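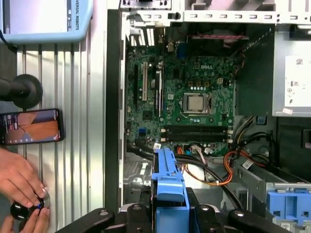 Every year our council runs an e-waste drop-off, and every year the flyer says "100% diverted from landfill". I've lived in Coughlan long enough to want to know what "diverted" means. So I asked. A thread.

First answer, from the front counter: it goes to Durora. Great. What does Durora do with it? "They recycle it." I asked if there was anything in writing. There was a brochure. The brochure had a leaf on it.

To be fair to the counter staff, it's not their job to know. But somebody signed a contract, and you'd think the contract would say what happens after the truck leaves the depot.

Diverted from landfill means it didn't go in our landfill. That's the whole claim. It could be in a shed in Demlow. It could be on a boat. It could be in some other town's landfill for all the flyer tells you.

I rang Durora. Nice enough on the phone. They told me gear gets "assessed for reuse, then harvested for parts, then processed for materials". I asked what share goes down each path. They don't publish that. I asked if they measure it. Long pause, then they'd get back to me.

That was before winter. Still waiting.

Why I care: a desktop that gets a new drive and goes to a kid for homework is a very different thing from a desktop that goes through a shredder. Both get counted the same on the flyer. By weight.

Weight is a silly way to measure this. One old tube telly weighs as much as a pile of laptops. If you want a good number for the annual report, hope for tellies.

And the fee! It's $5 an item now for anything with a screen. It used to be free. The council says the fee "supports responsible processing". I'd happily pay it if I could see the processing.

Someone's going to say at least it's better than chucking it in the red bin. Yes, probably. I still take my stuff there. I took 2 printers last time, and both of them worked fine until the maker stopped supporting them, which is a separate rant.

Okay, quick version of the separate rant. The best recycling program is the thing lasting longer. No depot on earth makes up for a printer that gives up because a cartridge has the wrong chip in it.

Back to it. I found the council report where the service was approved. The figure in it is 2000 tonnes a year "across the region". Which region? Not defined. Over what area, how many towns, whose trucks? Not defined. It's a big number sitting on its own in a paragraph.

There's also a mention of a pilot with a group called Endo to refurbish school computers. I got quite hopeful at that bit. Then the next report says the pilot is "concluded". No results attached. Did it work? Did it cost too much? Were there any computers?

I'm not saying anybody is doing anything dodgy. I have no evidence of that and I'm not going to pretend I do. I'm saying I can't tell, and neither can you, and I don't think the council can either.

What I'd like to see is pretty dull. How many items came in. How many went out working. How many were stripped for parts. Where the rest went, by name of place. One page would do it.

If a business can track a parcel to my front door, it can tell me which building my old monitor ended up in.

A few people are asking about data. Wipe your drive yourself, or pull it out and keep it. I asked whether they give you a certificate of destruction and was told "on request", and when I requested one I was told it's for commercial customers – so, no.

Someone else asked if the charity shop is a better bet. Ring first. Ours in Coughlan won't take anything with a plug unless it's been tested, and their tester only comes in now and then.

I've put in a written question for the December meeting. It asks for the breakdown and for whatever came out of the Endo pilot. If I get a real answer I'll post it here, word for word. If I get the brochure again I'll post that too.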